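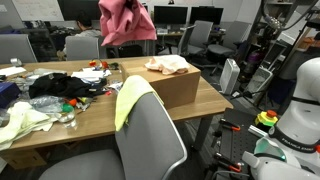
Buying the Second Arm

The arm is the easy part to price. A supplier sends a quote, the quote has one large number on it, and the number goes into a spreadsheet. What took Hekeo most of the spring to work out was everything that goes next to it.

Hekeo is a small company on the upper floor of a converted mill building in Adcombe. It writes software for handling soft goods, meaning towels, shirts, cleaning cloths, and anything else that changes shape when it is picked up. Its customers are laundries and textile sorters. The biggest of them, Bolger, rents linen to hotels and wants the unloading end of its sorting line automated within the next couple of years.

To do that work Hekeo needs robots in its own office, and it needs them on a budget set once a year. Xuân Tô runs operations. Khoa Cù runs the engineering side and is the person who has to make the equipment do something once it arrives. They agreed to go through their plan with me in May, line by line, on the condition that I left out the price of the arms themselves, which they are still negotiating.

Start with the floor

The first item in the plan is floor space, and it was the last one added. Hekeo's original budget treated the room as free. The company already paid rent on it, and there were desks in it with people at them.

"I had the table and the robot drawn to scale," Tô said. "I did not have the chairs drawn, or the shelving, or the distance you need to walk behind somebody who is working."

An arm needs room for its full reach, a solid base, a place for its controller, and a clear path to the stop button. It also needs somewhere to put the things it will be handling, and with cloth that takes more space than people expect. Tô now budgets floor area per work cell and charges it against the project as if it were rented from outside. She looked at moving the robots to a unit at Illgate, a business park outside town, and dropped the idea when she added the cost of having engineers drive back and forth.

The small stuff

The second item is what Cù calls hardware that isn't the robot. His list covers mounting plates, clamps, power strips, network switches, cable ties, spare fingers for the gripper, a stop button for every station, and shelves to keep it all on. None of it needs a purchase meeting. Cù put it at 2000 dollars in the first draft, for the whole year.

They went through it faster than that. Clamps were a good part of the problem. Every change in layout means fixing something to a surface and later unfixing it, and people buy more clamps when they can't find the ones they have. Cù's current draft gives clamps and fixings their own line, at 630 dollars, and makes one engineer responsible for reordering.

Cables get a line too. An arm that moves all day pulls on whatever is attached to it, and a cable that is a little short or badly tied will fail at the connector. Cù buys them longer than he needs and keeps spares of each type in stock.

Test material costs more than it looks

Hekeo buys cloth the way other firms buy printer paper. Last year it went through 600 pieces, mostly hand towels and cleaning cloths in plain colors, with some clothing mixed in. The cloths are cheap. Washing, drying, sorting, and storing them takes up somebody's afternoon, and in the first year's plan that afternoon did not appear anywhere.

The plan also has to allow for the kind of work the cloths are used in. A neat stack of identical towels is simple to set up and does not tell Bolger much. Most of Hekeo's trials now use a table with other objects left on it, and cloths on different surfaces at different heights. A cloth over the back of a chair behaves differently from one bunched on a box. The arm lowers to it, the gripper closes on a fold, and the cloth comes up in whatever shape it happens to take. 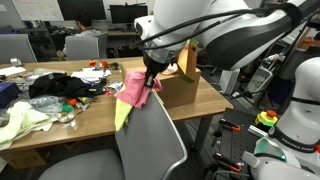 Each of those trials takes a person's time to set up and to reset, and that is now the largest single cost in the plan after the arms. Tô tracks it in hours. When she first added the hours up she thought she had made a mistake in the formula, and she checked it with Cù before showing it to anyone else.

"The robot is a purchase," she said. "The resetting is a salary. They come out of different places and I had only been looking at one of them."

One arm or 2

The question that held up the plan longest was whether to buy a second arm this year or wait. The case for waiting was simple. The first was not in use every hour of the day, and on paper a second one would sit idle even more.

Cù's argument was that the idle hours were the wrong thing to measure. Every time the team changed the gripper or moved a camera, the arm was out of service for whoever was next in line. With a second arm, one setup could stay as it was while the other was taken apart. He had kept a simple log of who was waiting for what, and he brought it to the budget meeting. Tô said the log did more to persuade her than the slides did.

They brought in an arm on a short lease to try it out and kept notes during the lease. In the plan it appears as a purchase with the lease payments credited against it, subject to the supplier agreeing. If the supplier does not agree, the fallback is to extend the lease and look again next spring.

What they left out

Some things came off the list. A safety fence was priced and removed, as the arms run slowly in the office and the team works with stop buttons within reach. That decision applies only to Hekeo's own room. Anything installed at Bolger will be assessed separately, and Bolger will pay for the guarding.

A purpose-built table was also removed. The ordinary ones do the job, and Cù would sooner have the money in spare gripper parts. A service contract was taken off, put back, and then cut down to the basic level, which covers parts but not a visit.

Training stayed in. It is a modest amount and covers two people for a supplier course, so that Cù can take a vacation.

Advice for a first budget

I asked both of them what they would tell a company of their size that was about to buy its first arm. Tô said to borrow or lease one before writing the budget, and to have the person who will run it keep a list of everything they had to go and get. Cù said to ask the supplier for the delivery time on spare parts, in writing, before asking for a discount on the arm.

He also said to measure the elevator. Hekeo's first mounting base came up the stairs in pieces.

The plan goes to Hekeo's owners next month. Tô expects them to question the resetting hours, and she has put those on the first page.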